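Open day at the Robles building: I went for the chairs and stayed for the carpet
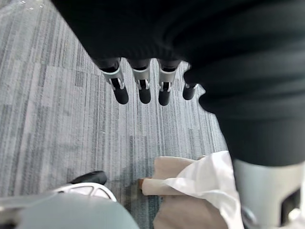
I've been putting off our office floor for two winters now, so when Kavudon opened up the Robles building for visitors in March I drove the 92 miles and told my boss it was research. It was! We have six rooms to redo and a floor that still shows every chair leg from the last tenant. Kavudon fits out offices and training rooms, and for the open day they let people wander through the finished floors with coffee in hand (they don't mind coffee on the carpet, which I took as a good sign). The one I kept coming back to was the gray and pale blue-gray, with long streaky stripes in lighter and darker bands, so that you get a sort of uneven tile look without any hard pattern to it. I'd been set on plain charcoal for months. I'm not anymore.

You start downstairs at a desk where they give you a sticker and a floor plan, and then you're on your own until the talk at 11. I liked that. At the last place I visited, a showroom called Steso out by the airport, a salesman walked half a step behind me the whole time and I bought nothing out of pure irritation.

The second floor is meeting rooms. Small ones for two or three people, then one long one with a table I'd never get up our stairs. I sat in just about every chair. The mesh-backed ones were fine, the upholstered ones were lovely and probably way out of our price range, and there was a stool with a wobbly base that a very nice lady from a dental office was spinning around on when I walked in. She'd been spinning for a while, I think. We compared notes on blinds.

The talk was held upstairs and ran long, mostly on noise. I'd have skipped it if it hadn't started raining, and I'm glad I didn't skip it. They played a recording of the same phone call made in a bare room and in a carpeted one, and the difference was bigger than I expected. Our front room is all hard floor and you can hear a stapler from the parking lot, so I took a lot of notes during that part and almost none during the part on lighting.

Then questions, and of course everybody wanted to know about stains. The answer was that streaky mid-tones hide more than solid colors do, dark or light, and that if one area gets wrecked you lift it out and swap it. They recommend ordering extra at the start and keeping it somewhere dry, as the next batch may not match. I asked which way to run the stripes in a narrow room. Lengthwise makes it look longer, crosswise makes it look wider, and the fitter giving the talk said he'd do crosswise in anything like our hallway. I still want to lay a few loose ones down and look at them in the morning before I believe him.

Lunch was sandwiches from Kanex, the deli across the street, and there were more than 325 people signed in by then, so the line went down the stairs. Get there early if you go! The egg salad was gone by the time I reached the table. I ate a turkey one on the windowsill, looked at my floor plan and worked out that I'd missed a whole corridor, so back up I went.

The corridor was worth it, mainly for the doors. They've used a soft closer that doesn't slam or hiss, and I opened and shut the same door enough times that a man inside the room asked if I needed something.

I came home with a sample order form, a free pencil and a sore neck from looking up at ceiling panels I can't afford. Samples take 3 weeks. I've asked for the blue-gray stripe and, for old times' sake, the charcoal.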